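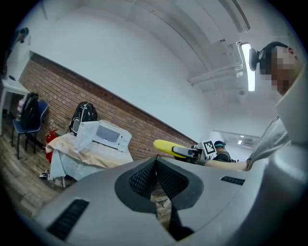
Home Kitchen Workshop Storage Contact

Brick that stops partway up a wall collects dust along its top edge, and most people only clean it when they repaint. Do it twice a year and the job stays small. A red brick wall with smooth white wall over it, and a thin dark strip where the two meet, needs two different tools. Use a soft brush attachment on the brick and a barely damp cloth on the white part. Start at the ceiling and work down.

Run the cloth along the strip before you touch the brick. Grit from the joint will smear on white paint if the cloth is too wet. Wring it hard and fold it often.

For the brick itself, vacuum first. Then mix a squirt of dish soap in a bucket of warm water and scrub a patch at a time with a nylon brush. Rinse with a clean sponge. If the mortar comes off sandy under your fingers, stop at the vacuuming and get it repointed first.

Wood floors need a drop cloth pushed right up to the wall. Old towels rolled along the bottom catch the drips. Wipe up anything that gets past them.

Scuffs on the white wall come off with a melamine sponge, used lightly. On flat paint it can leave a shiny spot, so try it low down in a corner.

Leave the windows open until the brick is dry to the touch.

Last updated: October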